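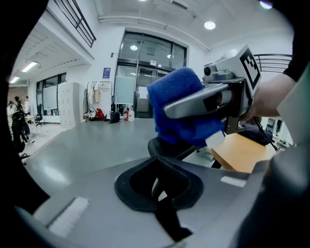 Estimation trick with jar of beads — is the 272 result real?

tarnar_k
Posted April 2025
I've been reading Petro Kovalchuk's write-up of the Hasholm attention test. People watch a short film of a card being forced, then guess how many beads were in a jar shown beforehand. With the number 272 hidden in the patter, the guesses cluster near it. Has anyone here repeated it?

Clakix
Yes, with 200 people. There was a cluster, but a weak one. Most of it went when I removed those who had seen the film before.

oldpasteboard
That is plain anchoring. Say a number aloud, ask for an estimate, and the estimate drifts towards it. No hypnosis required.

tarnar_k
Kovalchuk doesn't claim hypnosis. He says the number works better if the viewer can't recall hearing it.

oldpasteboard
Then he needs a group who heard it and do recall it. I can't find one in the write-up.

Clakix
It's in the appendix, group 4. The gap between the groups is small, and he only asked about recall at the end, after the guess. I'd call that a flaw.

Tymoshchuk
Disagree. Ask about recall first and you repeat the anchor to everyone. The order is correct — the weak point is the jar. It held 3000 beads in the December run, so nearly any guess was going to be low.

Clakix
Fair point on the order. I still want the raw guesses before I accept the cluster.

tarnar_k
I'll write to him and ask for them.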